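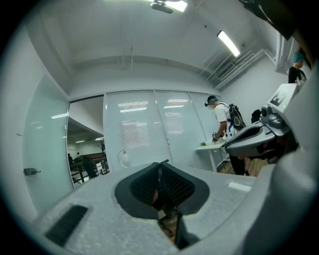
Grey gripper body with the dark cradle at its centre.

From: Jucélia Macedo
To: catalogue list
Date: 15 November 2021
Subject: Re: Duplicate accession numbers after the Toledo merge

Adalberto Pimentel wrote:

> After the March import we have 133 records in Museo where the accession
> number appears twice. Most come from the Toledo card index, the rest
> from the old Skotville register. Can I simply delete the newer record
> of each pair? The loan forms pick up whichever one they find first and
> it is making a mess of the returns.

Please don't delete anything yet. I went through the export last night and the pairs are of two kinds.

In 51 of them the two records describe the same object. The card was typed up once at Toledo and again at Skotville, with small differences in spelling and measurements. These can be merged. Keep the record with the longer location history, copy across any notes from the other, then mark the other as withdrawn. Withdrawn records stay in the database but the loan forms ignore them.

The remaining 82 are different objects that share a number. Skotville restarted its sequence each year and left the year off the label, so its 3/2 and the Toledo 3/2 are a jug and a door hinge. Those need a prefix. I suggest TOL and SKO, followed by a full stop and the old number exactly as written, slashes included. The old number also goes in the "former number" field, or readers with printed references will not find anything.

Two points on the import itself:

The script strips leading zeros. Run it with the number column set to text. The setting is on the second tab and it goes back to the default each time Museo is restarted.

Pestis, the pest trap log, links to objects by accession number and not by record ID. If you change a number in Museo, the link in Pestis breaks without any warning. Export the Pestis table first, apply the same prefixes there, and load both on the same evening.

I can send the list of pairs as a tab-separated file, sorted by kind. Which character set does your copy expect? The last one I sent came back with all the accents wrong.

Jucélia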